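4.2 Getting the legs in

Section 4.1 dealt with the tops. This one is the legs, which took most of August and most of the patience. Tables as before: moulded plastic top, ribbed underneath, a socket at each corner, tapered push-fit legs. No screws, no glue, no tools. The leaflet gives it one line and a drawing, and the drawing has the table upside down on what looks like nothing at all.

In total 381 leg fittings were logged across the Noston and Soltska tables. A fitting means one leg into one socket, start to finish, whether or not it had to come out again. Legs taken out and refitted were logged as one fitting with a note. We did argue over that and would maybe do it differently now, see 4.6.

Three working positions were compared. Flat: top face down, underside up, leg pushed straight down. On edge: the table stood on one side, leg brought to the socket wherever the socket happened to be. And tilted, so the top propped at whatever angle it will hold. Flat is what the leaflets want. On edge is what tends to happen in a small room, and it is also what happens once two legs are in and there isn't the space to lay the thing down again.

Sheet on the floor throughout, to save the plastic from grit. A white top marks very easily, and the marks are grey and don't wipe off. Spare legs go on the sheet too, not stood in a corner, they roll less if laid side by side.
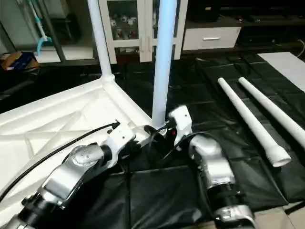 Which end of the leg goes into the socket?
The wide end. The narrow end is the foot and takes the cap, if caps are supplied. On the Noston legs the taper is slight and a good few were offered up the wrong way round before anyone checked.

On edge position then. The trouble with it is the leg's own length. A push at the foot end does nearly nothing useful, the leg just leans in the socket and binds on one side. Hold it low, near the socket, and push from there. Short pushes with a small turn between. In the flat position it matters less, weight does a bit of the work and the leg stays more or less upright on its own once it has bitten.

Of the 381 fittings, 53 bound on one side at the first push. Most of these were on edge. They nearly all came free with a turn back the other way, but not with a straight pull, a straight pull on a bound leg only brings the table along with it. Two sockets split at the rim. Both Soltska, both from the same carton, so we don't make much of it.

The tilted position came out better than we had thought. We'd put it in only for completeness. A top propped at an angle shows the socket and the side of the leg together, and lining up gets done by eye in one go instead of the usual round of pushing, looking, pushing. Against that, it slides. On the bare tile it slid badly, on the sheet less so, on mats hardly.

4.2.1 Working on a padded surface

A second set was done with the parts up off the floor. A padded bench is kinder to the finish and to the back, and the bits that get dropped don't go far. It's also soft, and soft is not what a push fit wants. Some of the push goes into the padding. Legs that seated cleanly on a hard floor needed a second go here, and a leg that feels home often isn't, there's no knock at the end of the travel to tell you.
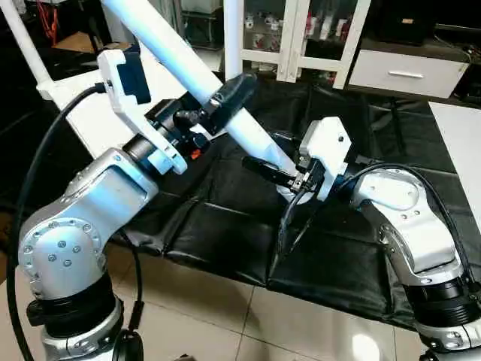

Reading time: 5 minutes

What worked on padding was to steady the long piece in the middle and guide its end separately, so two points of contact. One hold alone lets the far end swing, and with a long pole a small swing at one end is a big one at the other. Middle and tip was easier than tip and tip. The same was found with the crossbars of the Skolell stand although there are to few of those to put in the table.

Depth was checked with a card gauge cut to the socket. Crude, but the same card was used all through. A leg counts as seated when the card won't go under the shoulder on any side. Where it went under on one side only, "leaning". Where it went under all the way round, "proud". A proud leg does usually go home the first time the table is loaded, which is why the leaflets get away with it. A leaning one does not, it stays leaning and the table rocks.

Seated at first attempt: 81 per cent flat on hard floor. The other positions are in the table at the end of the section. We'd be careful with the on edge figure as it mixes first legs with last legs, and the last leg is a different job altogether, three already in and all of them in the way.

4.2.2 Covers and cloths

Several of the tables come with a fabric cover. Nothing in the leaflets about when it goes on. The obvious answer is last, after the legs, with the table the right way up. That's fine if the cover simply drops over. If it is a snug one, or meant to hang to the floor, then it is tempting to get it on early while the frame is low and easy to reach.

We tried both orders. Early is quicker when it goes well. But the cloth gathers at the corner where the leg meets the frame, and a fold caught there feels just like a leg that has seated. Then the gauge says proud, the leg comes out again, and so does the cloth. If early it must be, keep the hem well clear of the sockets and smooth each panel down before touching the next leg. Glossy fabrics are worse than matt for this, they creep.

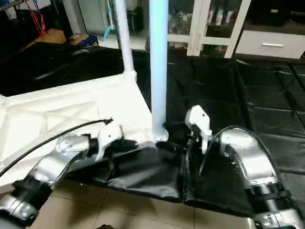

Figure 3. Black cover over the near edge of the white frame, hanging in creased panels, with one pole upright at the corner.

Creases. A cover straight from the packet keeps its fold lines for days. Ironing isn't advised on the care label and we didn't. Hanging it over the frame overnight got rid of the worst. Not relevant to fit, only to looks, but two people asked at the Mateos open afternoon so it's noted here.

4.2.3 Braced tops

Part of the set has a crossed brace moulded into the underside, corner to corner, in place of the plain ribs. The brace makes the top stiffer and you'd expect that to help. It does, at the socket: the corner doesn't give way under the push, so more of the effort ends up where it's wanted. It doesn't help with holding. The raised rim is rounded and there is not a lot to get hold of apart from the brace itself, and reaching across for that puts you over the top of the leg you are trying to fit.

Best order for these was opposite corners. First leg, then the one diagonally across, then the remaining pair. Going round the square in turn left the top tipping towards the two finished corners.

Keep unused legs to one side, parallel, all pointing the same way. Sounds fussy. Saves picking one up backwards, see the answer further up.

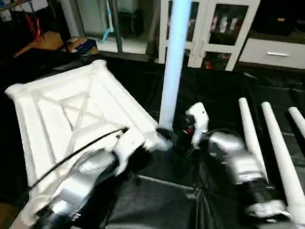
Figure 4. Square top with the moulded X brace, tilted; one pole upright, further tapered pieces lying to the right.

Some things that made no difference, or none we could find: the colour of the leg, warming the parts first (a popular tip), washing-up liquid in the socket. The last one did make the leg go in with less effort. It also made it come out with less effort, and at the next check several were leaning. Not recommended.

Removal wasn't tested properly. The impression is that a leg left in for a week is much harder to shift than one just fitted. Should be done as its own piece of work. Storage people would want to know.

Limits. One building, two makes for the most part, and all the legs new. Sockets wear, a second hand table is a different animal. Gauge readings were taken by whoever was nearest and were not repeated blind. Floor temperature not recorded (it should of been). The on edge and tilted numbers shouldn't be set side by side without the notes in 4.6.

We use cookies to remember your reading settings. Accept / Manage choices

Comments (4)

gardentable_gripes
The bit about pulling a bound leg straight out, yes. Had the whole table off the floor once. Turning it back worked first time, wish I'd known in spring.

pm_hallstore
We put up a stack of these for every jumble sale and always do them on edge for lack of room. Never thought to hold the leg low down. Will try it. Any numbers for the folding sort?

R.
Washing-up liquid is in the leaflet for ours!! Different make though.

gardentable_gripes
@pm_hallstore folding ones have a catch so not the same problem I'd think. Ours pinches fingers instead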